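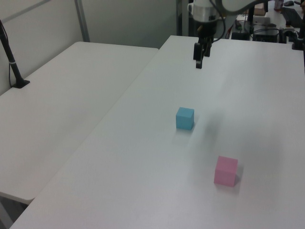
The blue cube and the pink cube, east table, afternoon in July.

NOTICE TO OCCUPANTS OF THE KASER BUILDING

The Office of Holdings wishes to inform all occupants that the two cubes have been placed on the east table and are to remain there until the review is complete. Occupants may look at the cubes. Occupants may not move the cubes, borrow the cubes, or set beverages beside them.

The cubes were received from the estate of the Hila Kindergarten, which closed its doors after 12 years of service to the district. The estate consisted of 400 items. Of these, the Office has placed 300 with suitable institutions and has released most of the remainder to the general store at Panasiuk. The cubes are listed on the final page of the register as "foam, blue, one" and "foam, pink, one." The register gives no further information, apart from a line in pencil stating that they should be kept together.

The Office does not ordinarily act on remarks in pencil. Under the Feludeo Rules, an instruction must be in ink and must bear a signature. A first decision was therefore issued assigning the blue cube to the library and the pink cube to the clinic, where each was to be used in the children's corner. Both institutions accepted in writing.

On the morning set for delivery, the library returned its acceptance with regret. The clinic did the same before noon. Neither gave grounds. When the Office wrote to ask for them, the library replied that it had been thinking of the other one. The clinic replied that it did not feel right to have just the pink.

A second decision was issued assigning both cubes to the library. The clinic objected. A third decision assigned both to the clinic, and the library objected in the same words, on the same paper.

The Office has since reviewed its own conduct in the matter. It was observed that the blue cube had been set near the middle of the table and the pink cube nearer the edge, and that staff passing on their way to the copy room had begun to slow down at that point. One clerk was asked to prepare a report on the condition of the cubes. The report was due in 2 days and took considerably longer. It finds the blue to be light and the pink to be soft, and recommends further observation.

A former pupil of the kindergarten, now employed in this building, was invited to make a statement. The statement is entered here in full: "You put your ear on the blue one at rest time. The pink one was for whoever was sad."

The Office has no form for a statement of this kind. It has been attached to the register in ink, and signed.

Pending a fourth decision, the following arrangements apply. The east table is withdrawn from the booking list. The blinds will be lowered at four o'clock to protect the colors. Any occupant wishing to sit near the pink cube may do so during working hours, without appointment, and will not be asked to state a reason.

Objections may be submitted at the front desk until the end of the month. At the time of posting, none had been received.

Office of Holdings, Kaser Building | Contact | © All rights reserved | Back to top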